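Mirnden Residents' Association
Minutes of the meeting held on November 17, 2022

Present: 9 members. Apologies were received from 3.

1. Minutes of the August meeting
Agreed as a correct record.

2. Shared laundry
The price of a wash stays the same until spring. Members asked for baskets to be taken home after use. The door timer will be reset so that the room closes at nine in the evening. 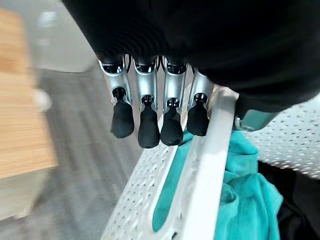

Laundry, white plastic basket.

3. Roof repairs
Pichler have sent a revised quote for the flat roof over the bin store. It is 200 pounds higher than the first. Members wish to see a second quote from Ferkar before deciding. Secretary to write.

4. Parking
Over 19 permits have been issued. The bay beside the gate is to be kept clear for deliveries. New lines will be painted when the weather allows.

5. Machines
The service contract with Vutent was renewed on the same terms. Faults should be reported by note to the office, giving the date and time.

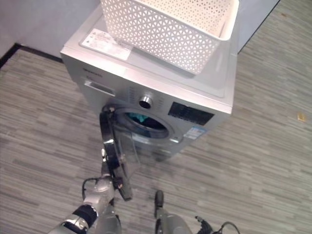 Front-loading washing machine with basket on top.

6. Any other business
The hedge on the north side needs cutting. Carried over to the next meeting.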